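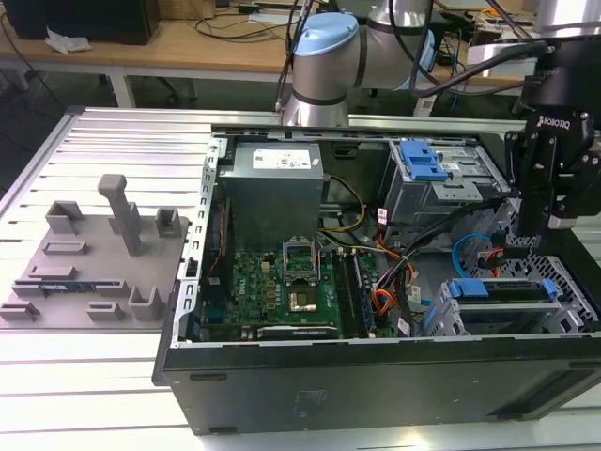 5.2 Open day at Stesstead

The second public trial of Pruner took place in February at the Stesstead open day. The first trial, described in Section 5.1, used recorded runs played back to a small invited group. At Stesstead the robots ran live in front of visitors for the whole day, on the same table and with the same arms that we use for development. We made no changes to the planner for the event. The speed limit was lowered, and a rope barrier was put up on the visitor side of the cell.

The work shown was the service of used desktop computers. Each tower was laid on its side with the interior open to the top, which is the pose assumed by the part models in Section 3. Figure 3 shows the workspace with a Dell tower on the table and the Robotiq gripper reaching into the case. The processor is in the socket area and the retention bracket is upright. The printed fixture plate is to the left of the tower. The arm base frames and the fixture plate were calibrated in the morning before the doors opened, and the calibration was repeated once, after lunch, when a visitor's bag had caught the barrier and someone leaned on the table.

Visitors were let up to the barrier in groups. A slot lasted 300 seconds. This was shorter than we wanted, but the hallway outside the Caden lab is narrow and the building staff asked us to keep the line moving. At the start of each slot the operator said which part the robot would go for, and started the run. Pruner then listed its planned steps on a monitor facing the visitors, with steps it had dropped from the plan shown in gray. If a run was not finished at the end of the slot, it was allowed to continue while the next group came in, and the next group saw the rest of it.

The operator for most of the day was Lemlem Admasu. She had the stop button in hand during every run and was told to use it early. We did not ask her to explain the method, only to answer what was asked. A second member of the team stood with the visitors and wrote down questions as they came, in the visitor's own words where possible.

The front desk signed in 644 people over the day, and 371 of them came to our station. Children who came with a parent were signed in separately and are part of both numbers. We did not collect age or occupation. The short paper form handed out at the exit was optional and asked three things: what the robot was doing, what it would do if a part was stuck, and whether the gray steps on the monitor made sense.

Most written answers to the first item named the part correctly. The second item went less well. Many visitors thought the robot would pull harder. In the present system a part that does not move within the force limit is marked as blocked, and the planner looks for another part to remove first. This is not visible from the motion alone, since the arm simply backs off and goes somewhere else, and several people read the change of target as a fault. One visitor wrote "it gave up." The gray steps were mentioned as helpful by people who had watched a blocked part and were ignored by nearly everyone else.

Cables drew more questions than any other topic. Visitors wanted to know how the gripper kept its fingers clear of the wires in the case. Pruner does not model cables as separate objects. It treats the space they take up as a region to avoid, and an operator draws that region by hand for each new case type. We said so when asked. The Beyene extension, now in progress, is meant to replace the hand-drawn regions, but it was not ready in time and was left off for the event.

Two changes came out of the day. The monitor now shows a short line of text when a part is marked as blocked, and the operator reads the line aloud.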